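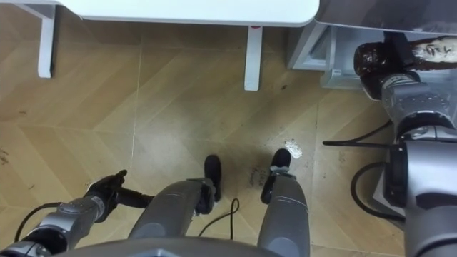 Scuffs, dark spots and a small white stain on a light herringbone floor.

Home News Guides Members Contact

Print this page | E-mail this page

FOR IMMEDIATE RELEASE

Udora Tenants and Buyers Group asks Flanley to back up "lifetime" floor claim

UDORA, February 24, 2022 — The Udora Tenants and Buyers Group today called on Flanley to publish the testing behind Zaser, a floor coating the company sells to landlords and small offices as "100 percent scuff-proof for life." The group has asked for the test results two times in writing. It has received a brochure.

"I would love to own a floor that never scuffs," said Glenys Cosgrove, who chairs the group. "I would also like to know whose life they mean. The floor's? Mine? The company's? The warranty runs two years, so somebody over there seems to have a shorter life in mind."

Zaser sells for $169 a can. Flanley's printed material says one can "protects the average room," but gives no size for the room and doesn't say how many coats were used. The words "laboratory proven" show up six times in the brochure. The laboratory is not named.

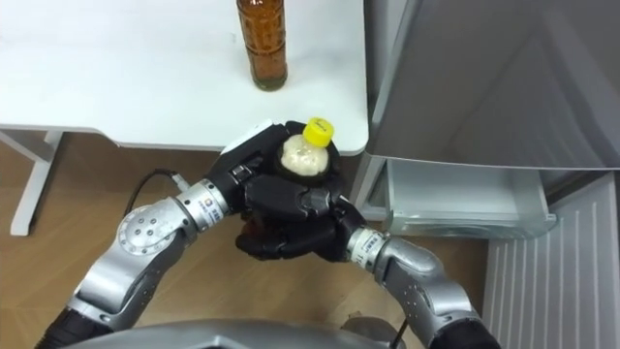 A brown glass bottle on a white table, with wood-look flooring below.

The group's concern is mainly with leases. Several landlords in the Paewai district have begun adding a line that makes tenants responsible for "any mark whatsoever" on a coated floor. The thinking appears to be that a scuff-proof floor can only be marked by misuse. Tenants who drag a chair, or set down a table with a gritty foot, could end up paying for a full recoat.

"The ad gets copied into the lease, and then it's treated as a fact," said Marama Hollis, who handles deposit complaints for the group. "I have read a move-out bill that quoted the brochure word for word. Nothing about the age of the floor, nothing about what it looked like on the day the tenant got the keys."

Hollis said wood and laminate floors wear at different speeds, and that the Zaser directions treat them as the same thing. They tell the customer to "clean lightly" before coating, and a dirty floor coated in a hurry will keep its dirt.
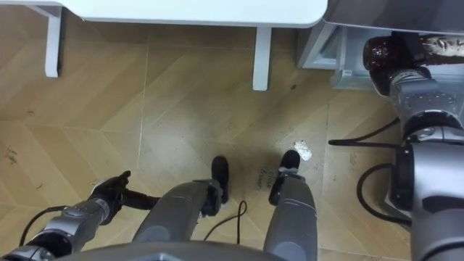

Page 2 of 2

Flanley spokesman Shayne Sutcliffe told the group by e-mail that "customers understand the word lifetime in its ordinary sense." He did not say what that sense was. A second message said the testing was "proprietary" — an odd word for something printed on the front of the can as a selling point.

The group isn't saying the coating is useless. It may well slow down wear in a busy hallway, and some landlords say they like the shine. But a little extra shine is a much smaller promise than the one on the label, and the price goes with the bigger one.
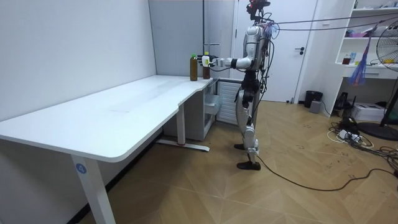

Until the results are made public, the group suggests that tenants in Paewai ask for any "scuff-proof" language to be struck from a lease before signing. They should also write down every existing mark, room by room, and have the landlord initial the list. Landlords thinking of buying the coating should ask Flanley for the name of the laboratory and see how far they get.

The group will look at floor care labels again in September. Members who have been billed under one of the new lease lines are asked to send copies of the bill and the lease.

Contact: Carleen Partington, press desk, Udora Tenants and Buyers Group

Print this page | E-mail this page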